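Dreltari Tabletop Garment Rail
Supplied by Akotano Furnishings

Product reference: 1416
Category: Laundry and wardrobe, small rails

The Dreltari is a small clothes rail intended for use on a table, worktop or deep shelf. It is suited to households, schools and residential homes where a full-height rail would take up too much floor space. The rail is made from metal poles joined with white plastic fittings and is supplied flat in a single carton.

The top bar accepts ordinary plastic or wire hangers. It is intended for light garments such as vests, T-shirts, blouses and children's clothes. Coats, wet towels and heavy knitwear should be hung elsewhere. Customers who fold as well as hang may wish to leave a clear area of table in front of the rail, where a garment can be laid out and smoothed before it is put away.

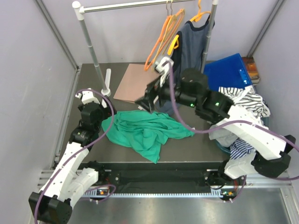 Assembly takes one person a few minutes and requires no tools. The poles are pushed firmly into the joints until they stop. All joints should be checked again after the first week of use, and whenever the rail has been moved to another table. The feet must rest fully on the surface.

Specification
Width of top bar: 91 cm
Packed weight: 900 g
Poles: metal
Joints: plastic, white
Cartons per order: 1
Guarantee: 2 years

Hangers, folding boards and storage bins are not included. Plastic hangers are sold separately in the Solanki range, and may be ordered in mixed colours for homes in which each person's clothing is kept apart.

Care
Wipe the poles and joints with a soft damp cloth and dry them straight away. Do not use bleach or scouring powder. Replacement joints may be ordered singly by quoting the product reference.

Delivery and returns
Orders are sent from the Gokness warehouse. Orders received before noon on Wednesday are included in that week's dispatch. Unused rails may be returned in the original carton. The customer is responsible for the cost of return postage unless the item is faulty.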